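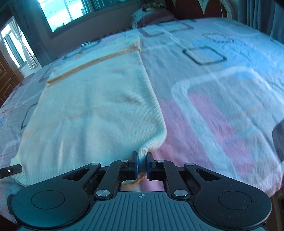
Well, the second quarter of the mending and knitwear project has gone by in a blur, and I'm pleased to say the Kellard sessions are now full every Thursday evening. We set out to get people repairing their woollies instead of binning them, and the donations have kept coming since the Fornitz shop agreed to be a drop-off point. A lot of what comes in is like the pale cream knit with the tan-brown band, the sort of thing that needs spreading out flat on a bed before you can see what you're dealing with. I do most of my sorting at home for that very reason!

So, numbers. We've taken in 3643 garments since the start of the grant and 158 people have been to at least one session. I had hoped for a few more from the Jokance estate, but the bus changed its route in March and that knocked us back. I've asked the Rezaei Centre if we could run a daytime group there (it's on their doorstep) and they've said yes in principle, we just need to settle on the room hire.

Money is mostly where it should be. We spent £800 on darning tools, yarn and two second-hand lamps, a bit over what I'd put down for the quarter, but yarn has gone up and the old lamps were hopeless after dark. I'll claw it back from the printing budget as we've hardly touched it.

Moths have been a headache. We lost 5 bags to them before I bought proper lidded boxes, and everything woollen now goes in the freezer for a fortnight first. My own peas have had to move out.

Next quarter I want to get the daytime group going and try a beginners' session on cuffs and elbows, which is what people ask for most. Receipts to follow by post.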